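Simulated arm plans straight past the stand and hanging ball
Project: Hedell planning tools
Component: planner / planning scene bridge
Opened by: Deolinda Cardoso
Assigned to: Oluwatosin Onuoha
Status: Resolved

Hello all, and thank you in advance for your patience with a fairly long ticket. I've been going back and forth on this one since yesterday morning and I'd like to get it all down before I forget which things I've tried. The simulated table scene with the arm, the jointed stand and the red ball loads without a single warning, the arm moves nicely, and yet the planner seems to treat the space around the stand as free air. The renders I've attached all come from the same setup, and in each of them the gripper is open and empty.

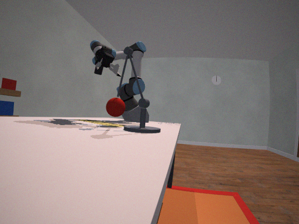
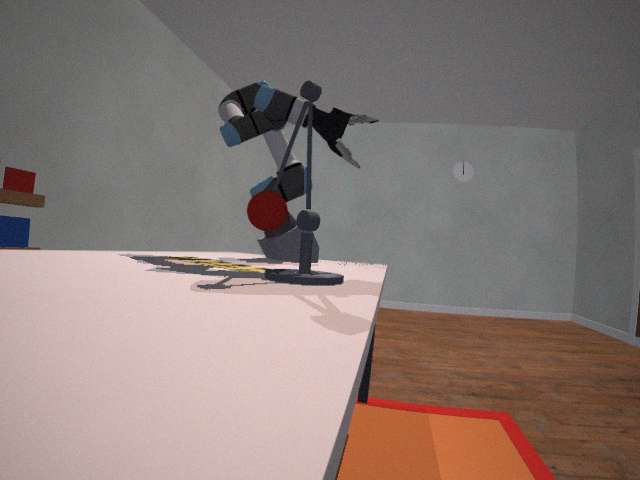
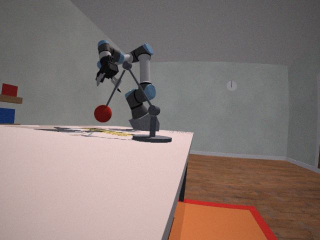
What I expected

I expected the planner to know about the table, the stand (base, post and rods) and the ball, and to route the forearm around them. Where there's no way around, I'd be quite happy with a plain "no path found". I can work with that!

What I get

Plans come back quickly, and they look lovely until you run the separate contact checker over them. Out of 17 start and goal pairs in my little test set, most come back with the forearm or a finger passing through one of the rods. From the viewpoint I've been using, the stand sits in front of the arm, so I spent far too long squinting at overlaps that were only a matter of perspective. Please go by the checker's output and don't try to judge contact from the renders, as I did for most of a morning.

What I've tried so far

Restarted the planner and the bridge, in both orders.
Raised the sampling limit to 2,000. Slower, same result.
Padded the arm's own links. It complained about the table straight away, so the table is certainly in there.
Swapped planners. No difference I could see.
Read the Ekon import log from top to bottom with a cup of tea. Nothing in it looks like an error to me, but I'm not the best judge of that log.

Comment from Oluwatosin Onuoha

Thanks for this, Deolinda, and please don't ever apologise for length, it saves me asking. The padding test is a very useful clue. If the table is being respected and the stand isn't, I'd look at how each one gets into the planning scene. The table goes in as a fixed body when the scene is loaded. The stand is jointed, so it comes through the bridge as a moving model, and the bridge has to publish where its links are before the planner will count them. Could you print the list of collision objects just before you ask for a plan, and once more a couple of seconds later?

Comment from Deolinda Cardoso

Done, and you were on to something. Before planning, the list has the table and nothing from the stand. When I wait 2 seconds and print it again, the stand's links and the ball are all there with sensible poses. So the planner is being asked before the bridge has finished its first update, if I'm understanding it properly. I put a clumsy sleep in my script and the bad plans dropped off sharply, but 2 pairs still fail, both with a finger clipping the ball.

Comment from Jamshid Hassanpour

Hi both, jumping in as I wrote the bridge (sorry!). The first part is a plain race. The bridge reports itself ready when it connects, and it should wait until it has received one full set of poses from every moving model. I have a fix on a branch.

The ball is a different matter. Deolinda, have a look at the allowed contacts file that your scene inherits. The older Wullcombe scene let the fingers touch any object with "ball" in its name so that grasp plans would go through, and I suspect yours has picked that up.

Comment from Deolinda Cardoso

It has indeed! I copied the Wullcombe folder in September to get started and never opened that file. I've removed the entry, taken out my sleep and switched to Jamshid's branch. Every pair in the set now gives either a clean path or an honest failure, and I'm ever so grateful to you both.

Resolution

1. Bridge now reports ready only after a full pose update from all moving models. Merged by Jamshid.
2. Planner refuses a request while the bridge isn't ready, and names the models it's still waiting for.
3. "ball" entry removed from the allowed contacts file in this scene. The Wullcombe scene keeps its own copy for now.

Still open, moved to a separate ticket: the import log should list any inherited contact exceptions. Thaddäus Danzer has offered to take that one and would welcome suggestions on the wording.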